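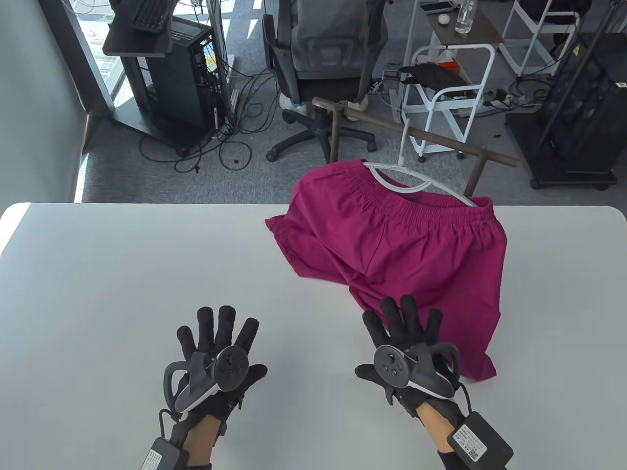
图1 双手戴手套、手背绑手柄,对付衣架上的品红色短裤

Undance:用绑在手背上的手柄教一台自制机械臂收衣服
课程项目结题报告
提交日期:12/1/23
制作地点:Tatmont 共享工坊

一、题目的由来

开题的时候我们写的是“面向家庭场景的柔性衣物操作系统”。现在可以换个说法:让一台自己拼的机械臂把一条短裤从衣架上取下来,放到桌上,尽量别把衣架一起拽走。题目缩小的过程大致与学期进度同步,每过两周就少一个名词。先去掉的是“家庭”,然后是“系统”,“柔性”留了下来,短裤确实很软。

项目名 Undance 是第一次开会时定的,当时觉得机械臂和衣服之间会有某种舞蹈般的配合,前面加个否定前缀显得谦虚。后来看测试录像,这个前缀加得很准确。

机械臂叫 Grilluvo,名字来自它的上一份工作:上一届同学想用它翻烤肉。我们接手时它有底座、大臂、小臂和一个沾着可疑油渍的夹爪。油渍用了一个下午清理,工时没有计入下文。

二、总体思路

教机械臂干活有几条路。写死轨迹最省事,但衣服每次挂的样子都不同,轨迹写得再漂亮,下一次裤脚换个方向就全废了。直接拖着机械臂示教也试过,Grilluvo 的关节摩擦很大,拖它一次相当于做一组力量训练,录下来的动作里全是人的挣扎。

最后选的办法是让人先用自己的手做,把手的位置和姿态录下来,再换算到夹爪上。录手的设备就是带定位环的手柄。正常用法是握在手里,但握着手柄就没法捏裤腰,所以我们把它们绑到了手背上,手指空出来干活。手上再戴一副黑色布手套,电池盒挂在手腕位置,用线连到手柄。穿戴完毕的人看上去像准备参加某项尚未被承认的运动。

头部还有一个相机,从操作者的视角往下拍,用来和手部轨迹对时间。

三、搭建过程

1. 手背固定

第一版直接用魔术贴缠,手柄会慢慢转。录完一看,操作者的右手在一段示范里缓缓旋转了小半圈,而本人坚称自己没动。我们相信他,魔术贴的证词不可信。

第二版加了一块打印的弧形垫片,贴合掌骨的位置,再用绑带勒紧。垫片做了不同尺寸,小组成员各用各的。戴上之后用力甩手,手柄相对手背的位移控制在 5 毫米以内。这个数字是拿尺子比出来的,比的人和甩的人为读数争论过,最后以尺子为准。

绑带不能勒得太紧,否则手指发麻,捏布料时使不上劲;也不能松,松了就回到第一版。我们在每条绑带上画了记号线,之后按线来拉。这是整个项目里投入产出比最高的一道马克笔。

2. 供电与走线

电池放在手背上会让手柄头重脚轻,所以挪到了手腕。挪完发现线太长,会钩住衣架,曾经有一段示范以操作者把整个挂衣架拉倒收场。后来把多余的线绕在手腕上,外观没有改善,钩挂基本消失了。

电池盒都贴了标签,右手那个还带二维码。贴标签之前,我们曾把刚充好的和刚用完的混在一起,靠猜,猜的成绩不值得写进报告。

3. 工作台与衣架

桌子用的是工坊里那张白色大桌,前沿是圆弧形的。圆弧对人很友善,对标定很不友善,我们本想拿桌角当坐标原点,结果这张桌子在我们这一侧找不到一个说得清的角。最后改用贴在桌面上的标定板,每次标完收走,免得衣服盖上去。

挂衣杆是从 Nishimura 五金店买的,深棕色金属杆,架在桌子后面,组装说明书上的螺丝与袋子里的螺丝属于两个不同的产品。杆子最后和桌沿不平行,从操作者的位置看过去是斜的。本来打算校正,后来发现斜着挂反而让短裤下摆能搭到桌面上,就把这一点写进了“实验条件”。把装歪的东西写进实验条件,是我们本学期学到的较为实用的科研方法。

4. 主机

数据由一台黑色台式机记录,放在一个带轮子的深灰色架子上,侧板是开着的。线从机箱一路铺到地毯上,往椅子和衣架的方向去,目前处于一种大家都不敢动的平衡状态。我们列过一次理线计划,计划本身保存得很整齐。

四、数据采集

采集集中在 November 的后半段,也就是 11 月里工坊晚上有空位的那些日子。流程如下:

戴手套,绑手柄,接电池,双手平放在桌面上,五指张开,保持静止。
静止一小会儿,让程序记录零位。
伸手触碰衣物,捏住裤腰,向下脱离衣架,放到桌上。
双手回到起始姿势,结束录制。

双手平放这一步起初是没有的。没有零位的数据在回放时,虚拟的手会从桌子底下伸上来取短裤,物理上不成立,观感上也不太好。

衣物方面,主力是一条深品红色的松紧腰短裤。选它有技术上的理由:颜色和白桌面、灰地毯都拉得开,分割算法几乎不会看错;松紧腰有弹性,捏住之后容易观察形变。也有非技术上的理由:组里没有人愿意贡献自己还想穿的裤子。

整理之后保留的有效示范是 112 段。被剔除的情况包括手柄丢失定位、衣架随短裤一同下来、操作者打喷嚏,以及有人中途问“晚饭吃什么”而操作者用手势作答。最后一类动作幅度很大,若不剔除,Grilluvo 可能会学会点菜。

五、从人手到夹爪

人手有五根手指,夹爪只有两片。换算时我们只取手背的位姿,再用手套拇指和食指的开合估计夹爪的宽度。开合由头部相机的画面判断,黑手套放在白桌上很好认,移到深色衣杆附近就差一些,这一段我们用前后帧插值补上。

手背到指尖有一段固定的偏移,需要逐人测量。我们一度共用同一组偏移,结果有一位同学录的示范回放时夹爪总停在裤腰前面,对着空气非常认真地捏了一下。逐人标定之后,这个问题消失,但那段录像在组内仍有流传。

轨迹还要做一次平滑。人捏布料时手会细微抖动,原样传给 Grilluvo,它会把抖动理解为命令,并以全部热情执行。滤波窗口取得太宽又会把“向下一拽”的动作磨平,夹爪于是温柔地扶着裤腰,始终不肯往下拉。最终参数是在这两种性格之间试出来的。

六、结果

先说能做到的。短裤挂在标定过的位置,下摆自然搭在桌上,Grilluvo 可以接近裤腰、夹住、向下拉脱,再松开。整个动作比人慢得多,看的时候建议坐着。

再说做不到的。衣架如果在杆上偏转得厉害,夹爪会优先夹到衣架的塑料肩部,并且非常有力。换成一件衬衫,方法基本失效,衬衫有袖子,袖子有自己的想法。取下之后的折叠没有做,目前短裤以一团的形式落在桌上。开题报告里的“折叠精度”一节因此空缺,我们考虑过测量这一团的圆度,被自己否决了。

没有做严格的对照实验,也没有足够的重复来给出可信的成功率,所以不写百分比。演示当天的表现请以演示当天为准。

七、花费

预算上限是 800 元,实际用掉 700 元。大头是挂衣杆、绑带、打印耗材和替换的夹爪垫片,手柄、主机和桌子都是借工坊的,用完要还。剩下的钱原打算买一件专门用来测试的衬衫,鉴于上一节所述,决定先不刺激它。

八、问题与后续

手套的指尖偏滑,捏薄布时要多用力,力度信息又没有录下来,所以夹爪只知道该合多少,不知道该捏多紧。下一步想在指尖加薄膜压力片,线从手背走,接到现有的手腕盒旁边。考虑到手腕上已经绕了一圈线,走线方案需要在焊接之前画出来,上次是焊接之后画的。

定位环在双手靠得很近时会互相遮挡,取裤腰的动作恰好要求双手靠近。目前的应对是让操作者把手腕稍微往外撇,录久了有点酸。换一个安装角度应该能缓解,垫片模型已经改好,还没打印,工坊的打印机正在排队。

挂衣杆的斜度需要量一下,记下来。万一哪天有人好心把它扶正,我们的标定就全部作废了。杆子上已经贴了“请勿扶正”的纸条。

附:归还清单里的手柄绑带请连同记号线一起移交给下一届,垫片按尺寸装袋,放在 Grilluvo 底座旁边的盒子里。夹爪缝里可能还有一点油,上一届的。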